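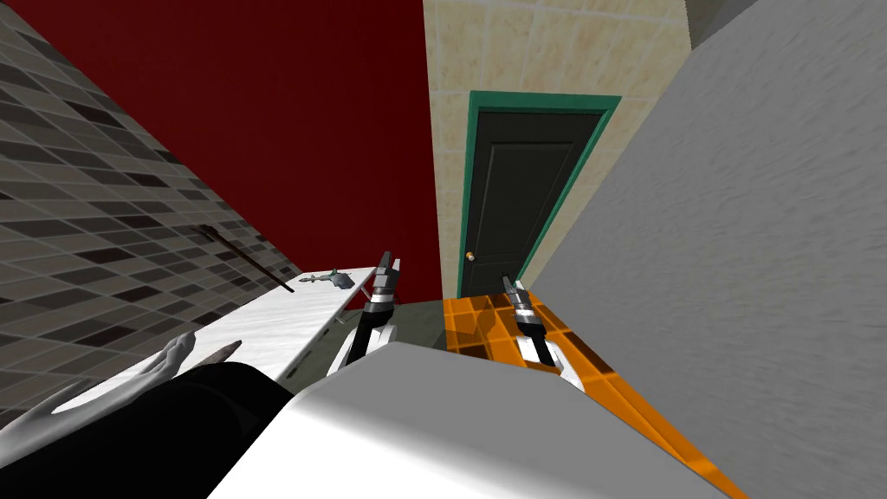
4/12/21

Candidate event log, Latdale mayoral race. Entry by me, Abenezer please add where I have it wrong.

Spent the morning on the Soliman stop at the Clinden house. Private fundraiser, no press list, no livestream. The campaign put it on the public calendar as "private event, Latdale" and took it off again an hour later. I had the page saved from before, so the entry stands with the original wording. Coded it as closed fundraiser, host home, no remarks released.

Abenezer called a neighbor who heard most of the speech over the fence. From his notes: she thanked the hosts, talked about bus fares and the river road, and said she would not wait for the outgoing mayor to endorse. The last part is the only new thing. I have not put it in the remarks field. Our rule has been that remarks need a recording or two people who heard it separately, and we have one person and a fence. It sits in the notes field with his initials. If the Latdale paper runs it, we can move it up.

Ticket levels: the invitation Abenezer was sent lists $50 and $250. An older copy has $60 for the lower one. I used the newer copy and kept both files. The state report will give us the totals in October, well after we need them.

Afternoon was the merge. We now have the Tetesent export and our own hand log for the same period and they do not agree. Tetesent lists a stop once for each day it appears on a calendar, so a two-day visit shows up twice. Our log has it once. I went through the mismatches by hand. Most were this. A few were spelling of venue names. There were four I could not settle:

- Nuchit union hall. Tetesent says Soliman, our log says Soliman's running mate. Could be both.
- Clinden library. Listed as a rally. The library does not allow rallies, so probably a meet and greet.
- Parade. No time, no source. I want to drop it.
- A breakfast with no town given.

Left all four flagged yellow. Did not delete the parade.

Changed the script so that it matches on date plus town first and venue name second. Before, it did it the other way and threw out good rows when someone wrote "Ctr" for "Center". Ran it twice on the same input and got the same output file both times. Old version is in the folder with "prev" on the end.

Something to decide as a group: do we count a closed fundraiser as a visit? For the map it makes a big difference. Clinden has had four stops by Hajar Soliman and only one of them was open to the public. If we shade by total stops, Clinden looks like the center of her campaign. If we shade by open stops it goes nearly blank. I lean toward two maps. Abenezer wants one map with a split marker, which I think will be too small to read when printed.

Also the legend still says "presidential" from the last project. Fix before anyone sees it.

Next: call the Nuchit hall, ask who was on the program. Ask the library for its room sheet. Abenezer has the breakfast.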